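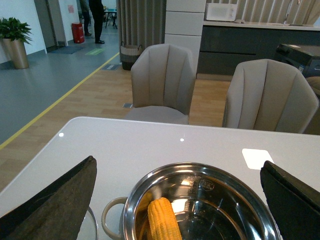
OK friends, hair thread time! I finally chopped it. Went from halfway down my back to a collarbone lob with curtain bangs and I have so many thoughts, so get comfy.

First, the cut. I went to Kaede Amano at Birnanwood, and if you have thick wavy hair like mine, go see her. She cuts it dry, which freaked me out for a minute (I've only ever had wet cuts) but you can see exactly where every wave lands. I'm never going back.

I showed up with a folder of saved photos. Way too many. She flipped through them, picked 3 and said those were all the same haircut anyway. Fair!

The bangs – okay. I was scared of the bangs. I had them in eighth grade and there are school pictures my mom still has up in the hallway. But these are long enough to tuck behind my ears at the gym, and they hit right at the cheekbone, so they look soft even when I've done nothing to them. 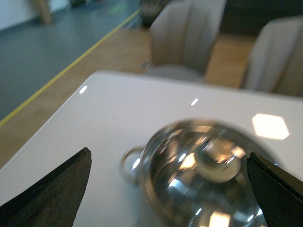 Color next. I didn't want full highlights again, the upkeep was killing me. Evaristo Tedesco did a gloss over my old balayage in a kind of toasted chestnut, and the brassy bits are gone. He says to expect a few weeks out of it, less if I keep washing every day. So I'm trying really hard not to wash every day.

Cost, because you always ask: 119 for the cut and gloss together, before tip. More than I usually spend, but I skipped the salon all fall so I'm calling it even.

Styling so far: Priketti mousse in damp hair, scrunch, then I leave it alone while I do my makeup. For the bangs I use a big round brush and roll them forward first, then push them apart with my fingers. Takes me maybe five minutes now. The first morning it took a lot longer and I looked like a cocker spaniel.

I also tried the Gulska texture spray everybody keeps raving about and... meh? Smells amazing, but my ends felt crunchy by lunch. Might be better on fine hair. If yours is fine and you love it, tell me how much you use.

Someone asked if a lob still goes up in a ponytail. Yes! A little stubby one, low, with a few pieces falling out by the neck. I've been tying a silk scarf over the elastic and I kind of love it more than my old long pony.

Next appointment is just a bang trim, and I'm thinking of going a touch lighter in June. Copper or honey? Vote in the replies, I can't decide.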